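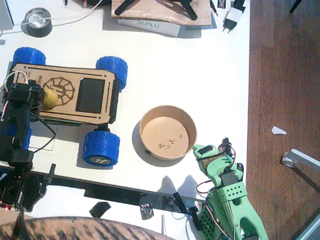 White table, wood floor on the right.

Descaling a small under-counter water heater: citric acid or vinegar?

Posted by Ivana Ojeda
Home & Repair > Plumbing > Hot water

I have an Orkon 1318 under the workroom sink. It is a five-liter electric unit, unpressurized, with a vented faucet. It was installed two years ago and has never been opened. Water here in Nusovstead is hard enough to leave a white ring in a glass overnight.

Symptoms: heating takes noticeably longer than it did last August, the unit makes a popping noise during the heating cycle, and the flow at the spout has dropped. Cold flow is fine. I have already cleaned the aerator, with no change on the hot side.

The manual says "descale regularly with a suitable agent" and gives no concentration, no contact time and no interval. I have white vinegar on hand and can get powdered citric acid. Which one is better for this tank, and does it have to come off the wall? The lining is copper according to the label. I would like to avoid replacing the heating element if it can be saved.

Hoxha

Popping during heating is steam forming under a layer of scale on the element. The slow recovery has the same cause. The reduced flow is a separate problem in the same system – loose flakes collect at the outlet pipe or in the faucet body, and cleaning the aerator does not reach them.

Use citric acid. Mixed at 5 percent by weight (50 grams of powder per liter of water) it dissolves carbonate scale well and has very little smell. Vinegar works on the same deposit, but household vinegar is slower and the smell stays in a vented tank for days. Check the Orkon paperwork for anything that excludes acid before you start.
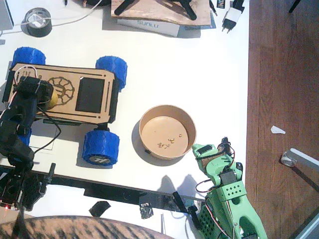 Take the heater off the wall for this job. Switch off the circuit at the breaker, confirm it is dead with a tester, close the supply valve, and let the tank cool fully before you disconnect either hose. Mark the inlet and outlet with tape. Tip the tank over a bucket to drain it, then set it upright on a work surface with the ports facing up. Cover the surface first. A bare white tabletop right beside a wood floor, like the one shown here, is an awkward place for acid, as drips are hard to see on the white and will run over the side onto the boards. An old towel inside a shallow tray is enough. Fill through the inlet with a funnel, slowly, and stop well short of full. The reaction makes carbon dioxide, and the foam needs room. Leave both ports open the whole time.

Let it stand until the fizzing stops. Drain, look at what comes out, and repeat with fresh solution if it is still cloudy and there is still scale on the element. Flush with clean water until nothing gritty comes through. Reconnect, open the hot tap, and run water until you have a steady stream with no air in it. Only then restore power. An element energized in a dry tank will burn out very quickly.

If you remove the element flange to look inside, order the gasket beforehand. The old one will not seal a second time.

Solletti

just use vinegar, done it on mine plenty of times. fill it up, leave it overnight, rinse. never took it off the wall. smells for a while but so what

Hoxha

Reply to Solletti: on the wall the ports on an under-counter model face up, so it can be filled, but draining is by siphon only and the flakes stay on the bottom. That is the material that blocks the outlet afterward. 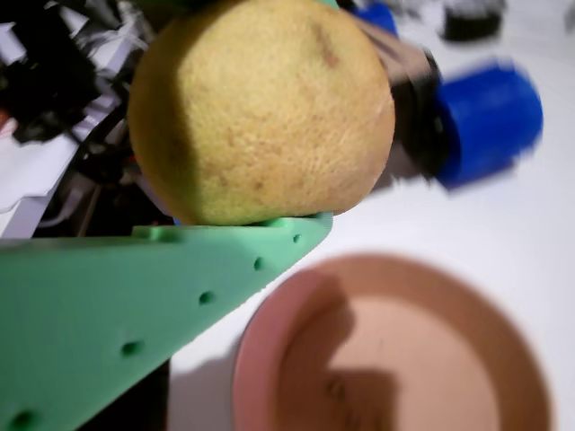 Can the acid be warmed to speed it up?

Mix it with warm tap water, up to a temperature you can comfortably keep a hand in. Do not heat it with the element. Hot concentrated solution can also deposit calcium citrate, a white solid that is harder to flush out than the original scale.

Ivana Ojeda

Took it down on Tuesday and used the citric acid. The second fill came out nearly clear. The popping is gone and recovery is back to normal. Flow was still low after reconnecting, so I took the faucet apart and found flakes packed behind the hot side inlet screen. Marking this as solved.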